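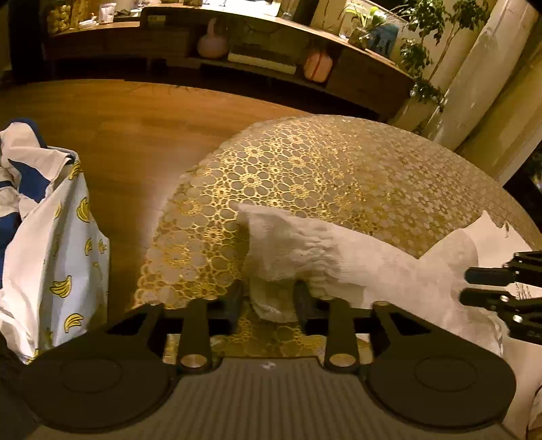

How to collect laundry demonstrations with a hand-held gripper
By Ineke Van Hecke

Most guides to this job tell you that more data fixes everything. I have run enough home collections to doubt it. At Batberg we threw out 141 of our first 327 episodes, and the policy trained on what was left did no worse than the one trained on the full set. So start small and be fussy.

What you need

One hand-held gripper with its camera, charged.
A pile of mixed laundry, the more ordinary the better.
A table and a stretch of clear floor.
A notebook. The labeling app will lose something.

Step 1. Pick one task and write it down

"Fold laundry" is too big. "Pick up a towel from the table by one end and lay it flat" is a task. Write the start and the finish in one sentence each. If two people read the sentence and do different things, write it again. Teun Stevens and I argued for a whole morning over what "flat" meant, and our early labels show it.

Step 2. Set the starting state

Drop the cloth and leave it how it lands. People love to tidy the pile before they press record, and then the model only ever sees neat piles. I don't believe any claim of "random starts" unless I can see the clips. Change the surface too. A patterned tablecloth is a harder background than a bare desk, and the home you send the robot to may well have one.

Step 3. Work the floor pile
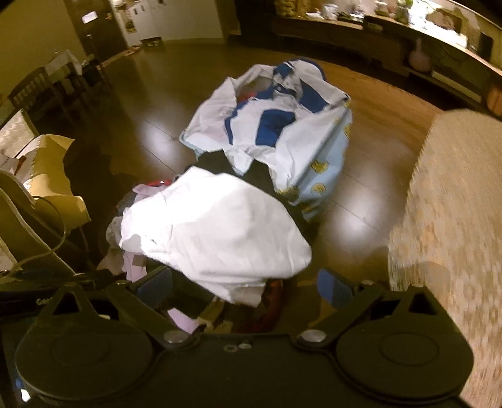

Begin with the gripper open and hold it still for a moment. Then move in at a steady pace, close on a single layer if you can, and lift. Go slower than feels natural. Fast wrist turns smear the picture and upset the tracking, and no amount of cleanup software has saved those clips for me, whatever the Genda manual promises.

Don't use your free hand to help. One quick tug with your fingers teaches the model that cloth comes loose by itself.

Step 4. Keep some of the misses

If you grab two items, put one back with the gripper and carry on. Mark the episode "recovered." If you drop everything and start over, mark it "failed" and keep it in a separate folder. Some people say failures are as useful as successes. I have yet to see that shown on cloth.

Step 5. Review the same day

Watch every clip at double speed before you pack up. Reject any where the grasp point is hidden the whole time, where the start doesn't match your sentence, or where tracking jumps. Armindo Neves reviewed our second set this way and kept 223 episodes.

Step 6. Test before you collect more

Train on what you have, then try it on a cloth that was in none of the clips. Ours managed the towels and made a mess of shirts. A good score on the training pile tells you very little, so don't put it in the report.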